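Last updated: October

Progress report to Tripathi, Lorgate project
October, from the project lead at Skurnow

Well, it's been a bumpy stretch, so I'll start with the bad news. The Tallosus arm crushed a bottle. It was a plain feeding bottle with water in it, the person at the bench had stepped back as the rules say, and all we got was a wet floor. But the gripper kept closing for 2 seconds after the stop button was pressed, and that's a proper safety fault, so I stopped all powered runs the same afternoon.

We've been through the logs since. Out of 816 grasps, the late stop shows up in three, always when the arm was squeezing something soft and the force reading had drifted. The stop signal was getting there on time (phew!) but the gripper controller finished its current move before it listened. Not good enough around people, and I should have tested for it before we ever filled a bottle.
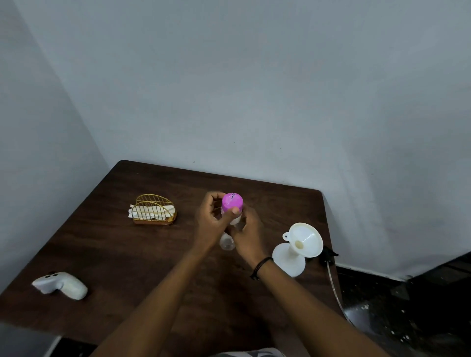
In the meantime we've carried on with the hand-only recordings, which don't need the arm switched on at all. They're slow going but really useful – we now have 475 clips of everyday handling round a table, and I'd much sooner the thing learnt a gentle two-handed hold from people than from my guesses at force limits.

The fix itself is in two parts. The stop button now cuts power to the gripper directly, and the force sensor gets zeroed before every run instead of every morning. Both are fitted, neither has been signed off yet. I've asked for an outside check and I'd like to move some of the travel money across to pay for it, if you're happy with that?

We've lost three weeks on the handover task. Powered runs stay off until the check is done, and I'll send you the full fault log with the next claim.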